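**Phone cases and small flat stuff all over my white table. How do you store yours?**

Posted in Home & Tidying, July 2023

Hi everyone, long-time reader and very occasional poster! I have a small side business selling phone cases and little accessories from home, and it has grown a bit faster than my storage has. Last I checked I had sold 2,607 orders through my shop (I still can't believe that number) and I do all of my sorting at one table in the back room. By the middle of the afternoon I can't find anything. The thin cases slide under the thick ones, the clear ones vanish completely, and I have mailed the wrong model more times than I'd like to admit.

I've tried zip bags, a shoe rack and a hanging organizer from Grodeo that my sister swore by. The bags were too fiddly and the hanging thing sagged. I would love something I can see into without picking everything up.

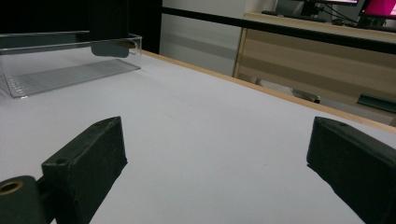
My sorting table is the white one I've had since March, and I love how bright it is, so please don't tell me to get rid of it! It has a thin strip of light wood along the edge, which I think is pretty. So far I have been trying out a clear acrylic tray on it, a shallow one with fine ridges in the bottom, and I like it, but I can't decide whether to buy a whole lot more of them or go with something deeper. Clear or colored? Flat or standing up? Labels or no labels? All opinions welcome, and thank you for reading this far.

*maplekitchen*

---

**Toshio Nomura**

Hello, and congratulations on the shop! I sold screen protectors and cases for a few years and went through every stage of this, so let me ramble a little.

My main advice is to stand the cases up. Stacked flat, you only ever see the top one, and you end up lifting the pile apart every time. Standing, you flip through them the way you would flip through records in a store. I gave each model its own tray and put the label on the short side facing me, with the model name in big letters and nothing else. I used to write the color and the supplier on there as well, and then I spent my evenings relabeling.

On clear or colored, I'd stay with clear. Shallow is fine for the one you're working out of, but for the stock behind it get something about as deep as half a case, or they slump. I bought mine from Nuvik in a pack of 50, used them all, and wished I had ordered 100. If your shelf is narrow, measure it first (I did not, and four of mine lived on the floor for a year).

And put something plain under your work. I lay a big white sheet over the table when I'm checking stock, and scratches on a dark case are so much easier to spot.

---

**just bins**

shoeboxes. free. done

--- 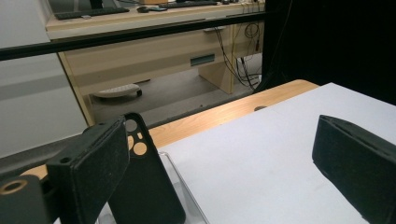 **Abdelaziz**

The way the camera cutout is laid out is what I sort by, and it has saved me so much grief! Take a plain black case like this one, with four round holes up in the corner, two of them big, one small and one tiny. From the front a black case is a black case, and I've mixed up neighboring models many times, but turn the back toward you and the holes give it away at a glance. So I would say yes to standing them up, as Toshio said, but always back side out and always with the camera corner at the top.

I do my sorting with a clear tray right beside me, too. Whatever I've checked goes in there, and whatever I haven't checked stays out on the table, and I don't let myself answer the phone until the tray is put away. My stock is some 2,000 pieces at the busy time of year, so a bit of stubbornness helps.

For shelving I have a low unit from Atby with the doors taken off. It isn't fancy, but the trays slide in and out nicely, and my kids can find things for me when I'm packing. Good luck, and do come back and show us how you set it all up!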